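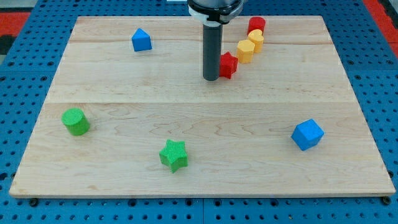
Slide 1 - maple-like board, wavy grain, a few darker streaks.

Talks > Woodworking > Winter meetup > Speaker notes

Search talks, slides, notes

WHY WOOD MOVES (AND WHAT TO DO ABOUT IT)
Speaker notes, Sat 12 January, Zeltau hall

Slide 1 up while people sit down. Don't start till the door's shut, it bangs.

Opening. Ask who has had a tabletop split. Wait for hands. Ask who blamed the glue. Laugh, move on.

Main point, say it early: wood takes in water from the air and gives it back. Swells, shrinks. Does it every year, forever, finish or no finish. Finish slows it down, that's all.

Point at the grain on slide 1. Length of a board - barely moves. Across the width - moves a lot. If they remember one thing, this one. Say it again after the break.

Slide 2 - end of a log, drawn
Growth rings. Flat sawn vs quarter sawn. Flat sawn moves close to twice as much across the face. Also cups. Draw the rings trying to straighten out, people get it right away when you draw it. Bring own marker, the ones there were dry last time.

Slide 3 - the Cernov table
Tell this one quick, I always go long. Oak top, glued AND screwed tight to the apron. Left the shop in summer looking great. By March, 2 cracks, one you could slide a coin in. Customer not happy. Owner's heating was on all winter, dry as a bone in there. Top wanted to shrink, screws said no. Something has to give and it's never the screw.

Fix: took it all off, filled nothing, ripped along the cracks, reglued, put it back on with buttons in slots. Still fine.

Slide 4 - ways to hold a top down
- wooden buttons in a groove
- figure eights
- slotted holes, washer under the screw head
Pass round the samples (blue tin). Get them back!! Lost the good button last time.
Mention: fix the middle tight if you want, let the edges float.

Slide 5 - breadboard ends
Glue the center few inches only. Pegs at the outer ends go through long slots. Ends will stick out past the top in winter and sit short in summer, or the tongue shows a bit. Tell them to expect it and tell their customers.

BREAK - 3 minutes, no more, we need to be out by noon

Slide 6 - letting it rest
Bring boards into the shop, sticker them, air on all sides. How long? Until it stops changing. Weigh a piece, write the number on it in pencil, weigh again next week. Same number twice, good to go. Cheap kitchen scale does it.
Moisture meter - I use the Favix, it's ok. Reads a bit high on walnut, for me anyway. Don't turn this into a sales pitch.

Slide 7 - glue ups
Flip the rings or dont flip the rings. Old fight. My view: pick the best face, go by looks, if the wood is dry it hardly matters. Somebody will argue. Let them have about 60 seconds.
Clamps over and under. Don't crank. Squeezed out glue in small beads is plenty.

Slide 8 - Kazlauskienė chest
Frame and panel, old. Panel sits loose in its groove, never glued. You can see a line of bare wood at the edge where it shrunk after painting. Whole talk in one peice of furniture really. Let them look, stop talking.

Questions. Likely ones:
plywood? - hardly moves, glue it all you like
oil vs varnish? - varnish slows it more, both sides of the top please
baby powder in the joints? - no idea, ask the back row

Handouts by the coat rack, code on the sign-in sheet is 911.

Comments

Great talk, went home and backed the screws out of my coffee table. One of them popped when it let go.

Could you post the drawing with the rings? I was behind a pillar.

Disagree on flipping the rings. Been flipping for years, flat tops every time.

I think I have your good button. It was in my coat pocket, will bring it next meetup.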